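I Bought the Cheap Shoe Rack Anyway

For most of last winter I held the position that a shoe rack is a shelf for people who have run out of floor. I had floor. I had a perfectly good pile by the door, and the pile worked in the sense that every shoe I owned was somewhere in it.

Then I moved to the Utmont place, where the entry is 39 inches wide and the front door opens inward, straight into the pile. I lasted until November.

So I did what everyone does and read reviews. The rack I kept landing on was the Stoltine two-tier, which had 2,116 of them when I looked. I don't trust a shoe rack with that many reviews. Who has that much to say about a shoe rack? A good third seemed to have been written the day the box arrived, by people who hadn't put a shoe on it yet. "Sturdy!" Compared to what? "Looks great in my hallway!" It's tubes. I sorted by lowest rating, where people tend to be more specific, and the complaints came down to sagging mesh and corner pieces that let go when you pick the thing up with shoes on it.

I also looked at a solid wood one from Vasilakis, which was lovely and cost more than any pair of shoes I own. That seemed backward to me, so I closed the tab. (I opened it again twice. Still lovely.)

The two-tier kind is as simple as furniture gets. Thin metal tubes, plastic connectors at the corners, gray mesh for the shelves. The listing said four minutes to put together. It took me a good deal longer, mostly because the tubes look identical and aren't, and the instructions are one drawing the size of a postage stamp. If you're doing this yourself, sort the tubes by length before you touch a connector. And do it up on a table, where you can tell right away if one leg is off. I've put things together on carpet before and only found the wobble later.
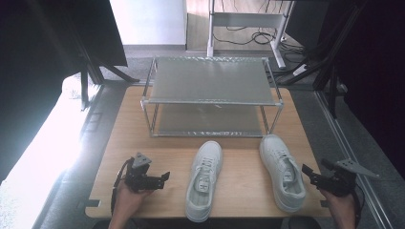

The mesh is the part I still have doubts about. It's fine under sneakers. Sneakers are the easy case – wide flat soles, weight spread out, they'd sit happily on a hammock. I put my winter boots on the top shelf for one week and didn't like the look of the dip in the middle, so the boots went back on a tray on the floor, where they had been all along. Anything with a narrow heel I'd keep off it too. The heel finds the give in the fabric and the shoe leans over like it's had a long evening.

Dirt is the other claim I don't buy. The listing says mesh lets it "fall through for easy cleaning." Fall through to where? To the shoes on the lower shelf, that's where. I now knock my soles together outside before anything goes on the top, a habit I could have picked up for free.

What I will grant it is that the door opens. I get in with groceries and don't step on anything. I've also found out how few shoes I wear, now that the ones I don't wear have to justify a spot. Two pairs went to the thrift store on Raltgate and I couldn't tell you today what color one of them was.

I'm not adding a review to the pile. Ask me again after a wet spring, when I'll know whether those corners hold.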